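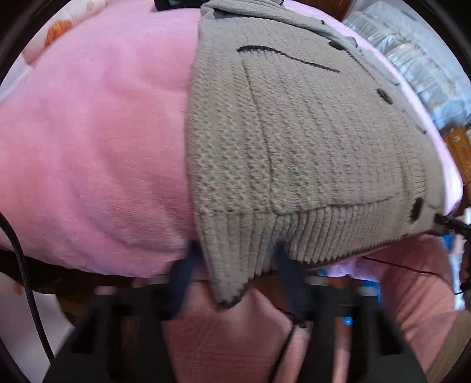
Knitwear folding on a home bed, handheld grippers. Rules we work to, in a short thread.

1/ At Drarkance we've collected 3,000 folding runs with these. 149 were thrown out in the first review, nearly all for things a written rule would have caught. So in July we wrote them down.

2/ Lay the garment flat before you start recording. Buttons, collars and pocket trims stay as they come. Don't tidy them for the jaws.

3/ Keep cables off the garment where you can. If one drags the knit, stop and start the run again. Don't fix it by hand halfway through. 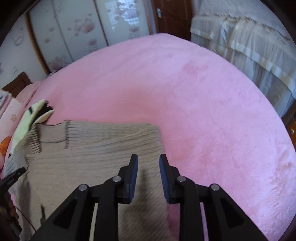

4/ Open the jaws fully between grasps, and wait a beat before closing on the next edge. Half-open approaches are the hardest thing to label afterwards.

5/ Homes stay as they are. Toys, cushions, washing - leave them. The Dinness checklist asks people to clear the room first and we dropped that line.

6/ Maximum 4 runs per garment, then change it. Knits stretch at the hem and the later folds stop matching the earlier ones.

7/ Finger pads get wiped at the start of a session and swapped at 700 runs. Pereyra pads or Drillico pads, but never one of each on the same gripper.

8/ Next version will cover zips and hoods. If your team has a rule for hoods I'd like to read it.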